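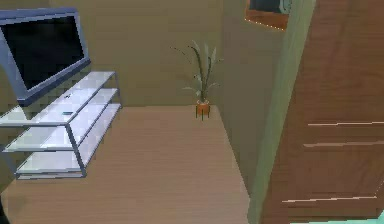
Television above a three-shelf glass stand.

Trikcombe Lawn Spreader: Owner's Guide
Section 3. First Feed

Read this section before you fill the hopper. The grass has waited all winter and can wait ten more minutes.

Setting the rate

1. Park the spreader on a driveway or a tarp. Fertilizer spilled on the lawn leaves a yellow patch in exactly the shape of the spill.
2. Close the gate by pulling the lever all the way back until it clicks.
3. Turn the dial to 2 for a first feed of the season. Setting 3 is for established lawns in June, and for people who enjoy mowing.
4. Pour in the fertilizer and break up any lumps. A full hopper covers 1750 square feet at setting 2.

NOTE: The numbers on the dial are ours. The numbers on the fertilizer bag belong to someone else and will not match. Use the conversion card in the lid pocket.

Spreading

5. Walk two strips across each end of the lawn. These are your turning areas.
6. Start walking, then open the gate. Close it before you stop. The order matters more than any other sentence in this guide.
7. Work up and down between the end strips, overlapping the wheel tracks by one wheel width. Missed strips show up in a week as pale stripes, and your neighbors will ask if they were intentional.
8. Keep a steady walking pace — the kind you'd use to cross a parking lot in no particular hurry.
9. Water the lawn the same day unless the fertilizer bag says otherwise.

CAUTION: Do not spread on wet grass or in wind. Sweep stray granules off paths and back onto the lawn, and keep them away from drains and ponds.

CAUTION: Do not leave fertilizer in the hopper overnight. It sets like concrete, and the warranty has no sympathy.

Cleaning up

10. Tip leftovers back into the bag and seal it.
11. Rinse the hopper, open the gate and let everything dry before storage. Put a drop of oil on the axle.

Guide text by Maja Czarnecka

14 shares | 2 comments

We use cookies to remember your settings. Accept | Manage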